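3.2 Block play and early number words

The second part of the study took place in two preschools, one in Brarnbridge and one in Werngate. Children in both towns had access to building blocks during free play, and teachers kept short written notes on the number words they heard. The notes were collected at the end of April and coded by the first author. A total of 152 children were included. Children who had been absent for more than half of the period were left out of the analysis.

Earlier work by Vainio treated block play as a single activity. We found this hard to apply. A child who lines blocks up along a wall is doing something different from a child who stacks them, and the words used in the two cases are also different. We therefore coded each note as stacking, lining up, sorting or carrying. Notes that fitted more than one code were given to the one mentioned first by the teacher.

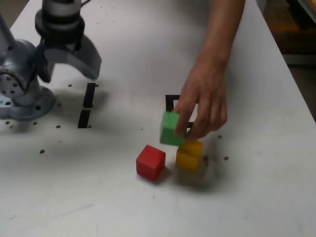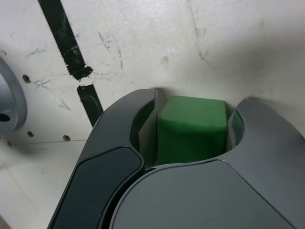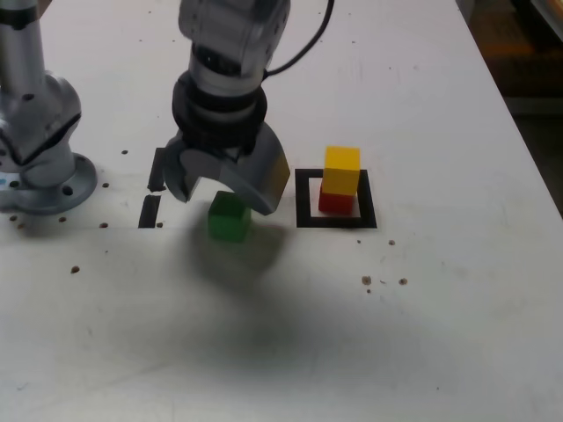

Figure 2. Work at a white tabletop with colored building blocks (first picture), a green cube held between two fingers of a gripper (second picture), and a white tabletop with two silver-gray arms (third picture).

Of the 647 notes, most were coded as stacking. Number words in these notes were usually spoken while a tower was going up – one word for each block added – and children often began again from "one" when the tower fell. Lining up produced fewer number words but more comparing words, such as "longer" and "the same." Sorting was mostly silent, although teachers at Werngate noted that children sometimes named a color out loud before placing a block. Carrying produced almost no number words at either school.

The two preschools differed in one respect. At Brarnbridge the blocks were kept in low bins that children could reach by themselves, while at Werngate a teacher brought them out after the morning snack. Play periods at Werngate were shorter as a result, with a median length of 27 minutes. We did not correct for this in the counts given here, but Section 4 reports the same comparison by length of play. The order of the four codes was unchanged.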